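May 25, 2019

Rain until lunch, so I gave up on the beans and made a start on the computer from Flutham. It has sat under the bench since February and I was tired of moving it every time I wanted the vice.

Had the side panel off after a bit of pushing and pulling. I had been looking for screws and there weren't any that mattered. The fan and the big cooler I dealt with last month, and the processor is in a tin in the drawer with a label on it, so the middle of the board looks bare. Still a lot in there. I had forgotten how much of these office machines is held in with blue plastic. Everything you are meant to touch is blue, and everything you're not meant to touch is black or silver.

The plan is still the same. Keep the case and the power supply, sell the board if anyone wants it, and put the insides of the old Murkar machine in its place. Periklis Koutsoukos thinks the mounting holes won't line up. He rang at eleven to tell me so, and then told me again after I had said I would measure first. He may be right. Dell did things their own way and the power plug might be the real trouble. I wrote down what I could read off the label, which took a torch and both pairs of glasses.

Looked up prices while I had my sandwich. A tested board on Skerus is 39 pounds, and one with everything still on it is 44. Mine isn't tested and I have no way of testing it with the cooler off, so I'd be pleased with half. The shop in Tetteh Road wanted 211 for a reconditioned tower, and 279 with a bigger drive, and neither was any better than what I'll have when this is done. I told Periklis those prices and he went quiet.

The cables are the worst part. Red, yellow and black all tied in a bundle by the drive cage, and I don't want to cut the ties until I've made a drawing of where each one goes. Did half a drawing. It isn't very good. I'll use a bigger sheet tomorrow.

Didn't get as far as lifting the power supply out. There is a blue latch at one end and I want to read up on it before I pull anything, having snapped a catch on the printer at Easter.

Stopped at four. Back a bit stiff from leaning over. Went out to look at the beans after all and the slugs have had three. Put down the copper tape that was left from last year, but there was only enough for one side of the bed. Need more tape, a soft brush for the fins, and bread.

Cold ham and potatoes for tea. Rang Periklis back about the holes and got no answer.

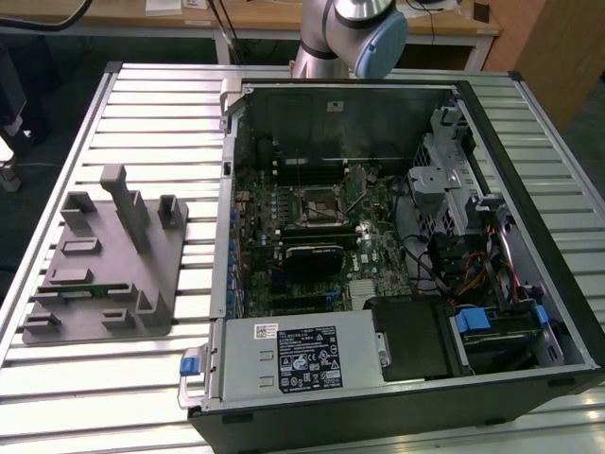
The Flutham computer with the side off, processor already out.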